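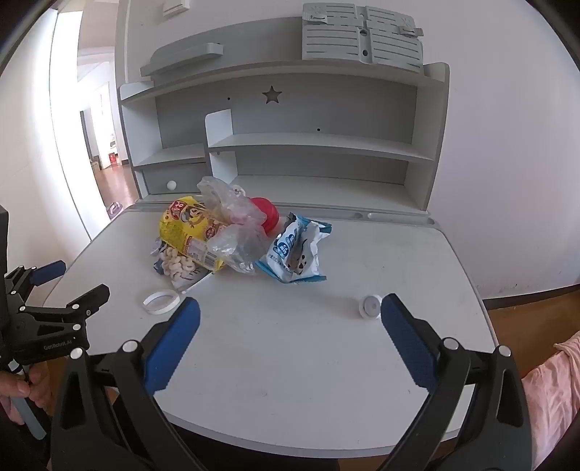

Keeping a spending notebook for September

I started writing down everything I spend again this month. I did it years ago when I was first living on my own, then I got a raise and stopped. The rent went up in the summer and I wanted to see where the rest was going.

The notebook is a small one with squared paper. I tried two phone apps first and gave up on both. One wanted my bank login and the other kept asking me to set goals. With paper I write the amount, the place and one word for what it was. I do it in the evening, or the next morning if I forget.

So far groceries are at $207, which is lower than I would have guessed. Eating out is higher than I would have guessed, mostly lunches on work days. The big one was the car. Pugh, the garage on the east side, charged me $586 for front brakes and a wheel bearing. I had been putting off the bearing since spring, and the noise is gone now, so I can't complain much.

Snacks get their own column. I used to count them as groceries and they disappeared in there. A bag of chips on the way home doesn't feel like spending money, but I had 11 of those entries by the middle of the month. I have not cut them out. I just buy the bigger bag at the supermarket now and take some in with me.

Idris Gittins, who I used to share an apartment with, keeps his in a spreadsheet and has done it since college. He sent me a copy of the layout. It has a tab for things he decided not to buy, with the price, and he adds that up at the end of the year. I like the idea but I know I would not keep it up.

Clothes and fabric are the other thing I wanted to watch. I sew a little, and I have a bad habit of buying cotton prints with no plan for them. Nothing in that column yet, apart from thread and a zipper.
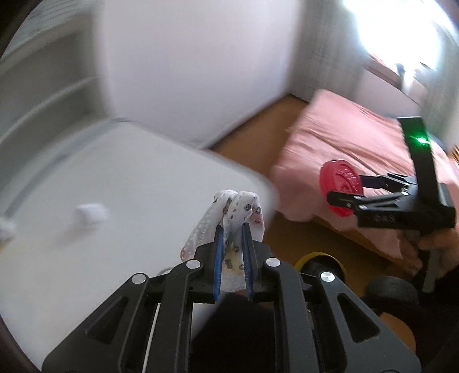 What I'm changing for October

Lunches from home three days a week. I already cook enough for it, I just never pack it the night before.

Cash for the weekend. I take out a set amount on Friday – no card unless it's gas – and whatever is left goes in the jar for the car.

I am also splitting the household column in two. Light bulbs and dish soap should not be in with things like the lamp I bought, or the total means nothing. I'll rule the pages this weekend before the new month starts.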